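# 올라우(Olau) 소개

올라우는 손으로 종이를 만지는 일이 좋아서 모인 사람들의 작은 학교입니다. 제본과 종이 접기, 활자 인쇄, 종이 뜨기까지, 책 한 권이 만들어지는 거의 모든 과정을 가르칩니다. 처음에는 제본 수업 하나뿐이었는데, 수업이 끝나도 수강생들이 집에 갈 생각을 안 하고 "이 종이는 어디서 사요?", "표지에 글자는 어떻게 찍어요?" 하고 계속 물어보시는 바람에 과목이 하나씩 늘었습니다. 지금 생각해도 참 즐거운 시작이었어요!

## 누가 가르치나요

학교를 연 사람은 이바르 외스터고르(Ívar Østergaard)입니다. 오래된 책을 수선하던 사람이고, 지금도 실 제본과 가죽 등 작업을 직접 맡고 있습니다. 말수가 적은 편인데 풀 이야기만 나오면 달라집니다. 밀가루 풀의 농도를 두고 수업 시간을 훌쩍 넘긴 적이 여러 번 있으니, 혹시 막차 시간이 있는 분은 미리 말씀해 주세요.

활자와 인쇄는 할도라 튀게센(Halldóra Thygesen)이 맡습니다. 할도라 선생님의 수업에서는 첫날부터 잉크를 만집니다. 이론은 찍어 보면서 배웁니다. 자간이 왜 중요한지, 종이가 왜 결을 타는지, 삐뚤게 찍힌 명함 한 장을 들여다보며 이야기하다 보면 어느새 두 시간이 지나 있습니다. 한글 활자와 로마자 활자를 섞어 짜는 수업은 선생님이 가장 아끼는 시간이고, 저희가 봐도 결과물이 정말 근사합니다.

## 수업은 이렇게 진행됩니다

정규 과정은 기초반과 심화반, 2개입니다. 기초반에서는 칼 잡는 법, 종이 결 읽는 법, 접지와 실 꿰기를 배우고 마지막 주에 자기 책을 한 권 묶습니다. 내지는 비어 있어도 되고, 직접 쓴 글이어도 됩니다. 할머니의 요리 메모를 묶어 가신 분도 있고, 아이가 그린 공룡 그림을 양장본으로 만드신 분도 있습니다. 심화반은 3개월 과정이고, 인쇄와 제본을 이어서 작은 책을 여러 부 만듭니다.

수업마다 과제지를 한 장씩 나눠 드립니다. 그날 할 일과 치수가 적혀 있고 여백이 넉넉합니다. 여백에는 실패한 것을 적으시면 좋습니다. 풀을 너무 발랐다든지, 책등이 휘었다든지요. 나중에 펼쳐 보면 그 메모가 교재보다 훨씬 쓸모 있습니다.
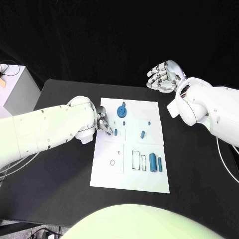 *검은 작업대 위의 흰 과제지와 작은 파란색 부품*

종이는 드릴로우(Drillow)라는 저희 자체 제지실에서 뜬 것을 많이 씁니다. 닥나무 섬유에 헌 면직물을 섞어 뜨는데, 두께가 조금씩 다르고 가장자리가 보송보송합니다. 기계로 자른 종이에 익숙한 분들은 처음에 당황하시지만, 한 번 접어 보면 다들 한 장만 더 달라고 하십니다. 제지실은 물을 많이 쓰는 곳이라 겨울에는 손이 꽤 시립니다. 5월 수업이 늘 먼저 마감되는 데는 이유가 있습니다.

## 도서실 '스루르'

건물 안쪽에는 스루르(Srour)라는 이름의 작은 도서실이 있습니다. 졸업생이 만든 책만 꽂는 곳입니다. 얼마 전 100번째 책이 들어와서 저희끼리 케이크를 잘랐습니다. 손바닥보다 작은 시집인데, 표지 천을 입던 셔츠에서 잘라 만들었다고 합니다. 단추 구멍까지 그대로 남아 있어서 보는 사람마다 손가락을 한 번씩 넣어 봅니다. 도서실 책은 누구나 꺼내 읽을 수 있고, 장갑은 필요 없습니다. 책은 만져야 하니까요.

## 마키코 모임

마키코(Makico)는 수강생들이 스스로 만든 저녁 모임입니다. 각자 하던 작업을 들고 와서 같은 방에서 조용히(가끔은 아주 시끄럽게) 손을 움직입니다. 선생님은 없지만 이바르가 차를 끓이러 왔다가 슬쩍 앉아 있는 일이 잦습니다. 수강생이 아니어도 한 번은 구경 오실 수 있어요. 바늘과 실은 빌려 드리고, 자투리 종이는 상자에서 마음껏 골라 쓰시면 됩니다.

## 처음 오시는 분께

손재주가 없다고 걱정하시는 분이 많은데, 괜찮습니다. 비뚤게 접힌 종이도 눌러 두면 제법 얌전해지고, 처음 묶은 책은 원래 조금 뒤틀립니다. 저희 사무실에도 선생님들이 처음 만든 책이 나란히 놓여 있는데, 이바르의 첫 책은 아직도 제대로 닫히지 않습니다.

준비물은 앞치마와 편한 신발뿐입니다. 반지와 긴 소매는 인쇄실에서 불편하니 빼거나 걷어 주세요. 한 반 정원이 적은 편이라 자리가 찼을 때는 대기 명단에 이름을 올려 드리고, 빈자리가 나면 순서대로 전화를 드립니다. 수업 전에 공간을 둘러보고 싶으시면 편하게 문을 두드려 주세요. 인쇄기가 돌아가는 중이면 노크 소리가 안 들리니 조금 세게 두드리셔야 합니다!

*마지막 수정: 2024년 12월 27일*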